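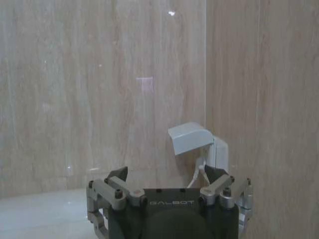

호텔 복도와 객실 욕실을 정리하는 로봇을 월 단위로 빌려주는 서비스가 늘고 있다. 브레브스테드(Brevstead)의 '에르나흐(Ernach)'도 그중 하나다. 로봇 본체와 설치, 현장 교육을 묶은 상품으로, 최소 계약 기간은 15개월이다.

취재진은 8월에 객실 108개짜리 호텔에서 에르나흐를 살펴봤다. 맡은 일은 비품 보충, 쓰레기통 비우기, 빠진 플러그 다시 꽂기 정도다. 침대 정리와 욕실 물청소는 계약에 들어 있지 않다.

집게는 평행 링크 방식이다. 은색 금속 링크 끝에 짙은 회색 쐐기 모양 손끝이 달렸고, 몸체에는 GALBOT이라고 적혀 있다. 손목 카메라가 손끝 사이를 계속 비추기 때문에 담당자는 태블릿으로 작업 위치를 확인할 수 있다.

까다로운 곳은 벽 콘센트다. 덮개가 달린 제품은 덮개가 위로 젖혀진 상태에서도 접근 각도가 좁아진다. 가는 흰색 전선은 밝은 벽 앞에서 구분하기 어렵고, 광택이 있는 벽판에는 조명이 비친다. 업체는 설치 첫 주에 객실 유형별로 콘센트 위치를 등록하라고 권한다. 이 작업은 기본요금에 포함된다.

집게로 들 수 있는 무게는 3000g까지다. 500ml 생수병은 문제없이 옮겼으나 얇은 비닐봉투는 두 번 놓쳤다. 경쟁 상품인 불러드(Bullard)의 대여 서비스는 계약 기간이 더 짧은 대신 위치 등록 비용을 따로 받는다.

소음은 낮 시간 복도에서 거슬리지 않는 수준이었다. 객실 구조가 같은 층이 많은 호텔이라면 검토할 만하다. 방마다 가구 배치가 다른 소규모 숙소에는 등록에 드는 시간이 부담이다.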